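Spent the afternoon at the Florell open day in Grusbridge, looking at the home robot they've been advertising on the side of every bus since April. Long thread, I took notes. (September 15, 2019)

Florell rents the ground floor of the Ziółkowski building, the old piano warehouse by the canal. Parking was fine. Coffee was free and tasted like it. You got a sticker with your first name on it, and mine was spelled wrong.

The robot is called Lumirano. The pitch is that it tidies up: picks things off the floor, puts cups in the sink, clears a table. On the bus ads it's handing a towel to a laughing woman. No towels today, and I did ask.

We went in groups. Mine had 33 people in it, which is too many for a room with one robot and a rope across the middle. If you were behind row three you watched the demo on the phone of the person in front of you.

Live demo, part one. Lumirano rolls up to a low table and picks up a plastic cup. Took a while. It carries the cup to a bin and drops it in. Big applause. My nephew does this for a cookie, but OK, he wasn't built from scratch.

Live demo, part two. Same table, same cup, put back by a staff member on a little piece of tape. I'm going to say that again for the people who clapped: a little piece of tape. The cup goes on the tape.

A kid asked if she could put the cup somewhere else. The presenter said they'd "love to do that in the Q&A." There was a Q&A. The cup did not come up.

I don't want to be unfair about the arm, by the way. It moves nicely. It doesn't jerk and it doesn't whine, and when someone leaned over the rope it stopped right away and waited. Whoever did that part should get a raise.

The pick itself took eight minutes from the moment they said "go" to the cup in the bin. I timed it on my kitchen timer app. The video in the lobby shows the same job and it's over before you can read the caption. I looked for a note saying it was sped up. If there is one it's smaller than I can read with my glasses on.

Then there's the poster. "100% success on tabletop tasks." So I asked which tasks. Answer: tabletop ones. I asked how many tries. Answer: 1067.

OK, 1067 is a decent number of tries! I was ready to be impressed. Then I asked how many of those were with a real robot at a real table, and the man at the desk said he'd have to get back to me. I gave him my email. I also gave it to the sign-in sheet, so I expect the newsletter will get there first.

A woman from the second row said what I think a lot of us were thinking: her living room has a dog in it. Florell person: "Pets are on the roadmap." I have been hearing about roadmaps since I bought my first printer.

Price: not announced. Release date: not announced. Weight: "comparable to similar systems." I asked which similar systems and got a brochure. The brochure has the laughing woman on it again, and no weight.

Other things I wrote down:
- the floor in the demo room was flat gray vinyl, wall to wall, no rugs
- blinds down the whole time
- charging dock is the size of a nightstand
- battery life "depends on use"

The blinds bug me more than the tape. My house has a big west window and at five o'clock you can't see the TV. Does it work at five o'clock? "Lighting is something the team is very aware of." I'm very aware of it too. I'm asking if the robot is.

Somebody in the replies will say every new machine looks like this at first. Sure. I'm not mad that it's slow. Slow is fine, I'm slow. I'm annoyed that the bus says "Lumirano does it for you" and the room says "please stay behind the rope."

Best conversation I had was with an engineer standing by the snack table with no name sticker at all. She told me the cup job is the easy one, that clear things are a pain for cameras, and that she wouldn't put the word "home" on anything yet. Then she went back to refilling the pretzels. Put her on stage next time.

Also, credit where it's due, the building is step-free and they had chairs for people who needed them. Plenty of open days don't bother with that.

Would I go again? If they let the kid move the cup, yes. I'd even pay for the coffee.

Replies already: no, I'm not "anti-robot." My dad has bad knees and drops things all day long. I would love for this to work. That's why I asked four questions and stayed for the boring part in the side room, where they talk about practice in computer-made houses.

Florell's practice houses are where I'd ask my questions if I got another turn. There's a rendered living room with the white robot in it and its one arm up, fingers a bit open, and on the long dark cabinet there's a drinking glass, clear, lying on its side. Good! A glass on its side is what I've got at home, and it's a lot harder than a plastic cup on tape. There's even an armchair and a lamp past it, like people live there. So show me Lumirano picking up a real one, in a real room, with the blinds up and at normal speed, and I'll take back half this thread.
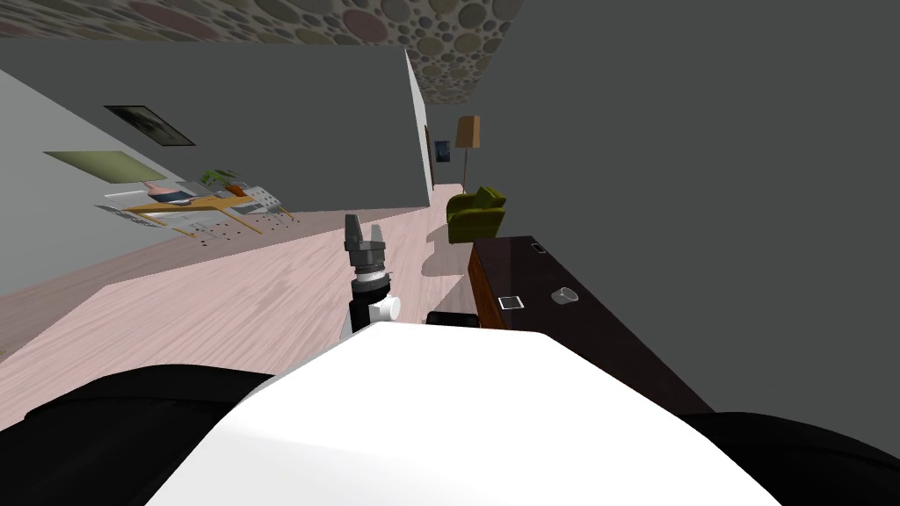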